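Students at Nestonness teach a gripper to handle cloth

The robotics club at Nestonness technical school has started its spring project, and this year the students chose a subject that looks easy and is difficult: soft fabric. The club will present the result at the Pustby student meeting in July.

"Last year we worked with wooden blocks, and a block always stays the same block," says club leader Ronja Engebretsen. "A piece of cloth has a new shape every time you touch it. The students wanted this problem very much, so I said yes." 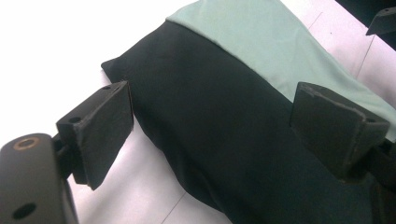
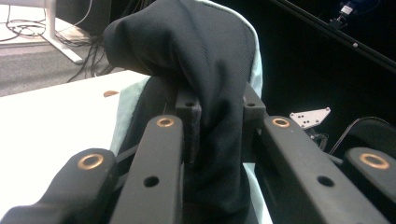

Black cloth and pale green cloth at the club's work table, with the fingers of the hand-held gripper on both sides of the black one.

Three months of practice

The work is done by hand first. A student holds the gripper, closes the fingers on the fabric, and tries to lift, move or fold it. Each try is recorded, and later the recordings are used to train a small program which should choose by itself where to take hold. The club has collected 3,289 tries until now. Of these, 400 are kept apart and will be used only for testing.

Bo-ram Yeon, who is in her second year in the club, is responsible for sorting the recordings. She tells that dark fabric gives the most trouble to the program, as the folds are hard to find when everything has nearly the same color. For this reason the group often puts a dark cloth together with a light one.

"In the beginning I wanted to delete all the bad tries," she says. "Then Ga-eun said that we should keep them and mark them as bad. It was a long discussion, but now we do it in her way."

Ga-eun Lim wrote the rules for marking. A try is good if the cloth stays between the fingers until the student decides to let go. If the cloth slips, or if two layers come up when only one was wanted, it is marked with a different letter. The rules are now in their second version and take up two pages.

Open afternoon for new members

The club meets after lessons, from 3 p.m., and it is open to all students of the school. Previous knowledge of programming is not necessary. New members begin with holding the gripper and with learning the marking rules, and after that they can choose between the mechanical group and the software group. The mechanical group is the smaller one and has places free.

In Pustby the Nestonness students will meet teams from Garba and Jakdale. Each team has up to 400 seconds to show its task, and after this the judges ask questions. The judges this year are Mal-soon Ji and Young-sook Yook, both teachers of engineering. The Jakdale team has also announced a project with textiles, so the two clubs have agreed to exchange their marking rules before the meeting.

Parents and other visitors are welcome in Pustby. The list of bus times will hang at the school entrance in the last week before the meeting.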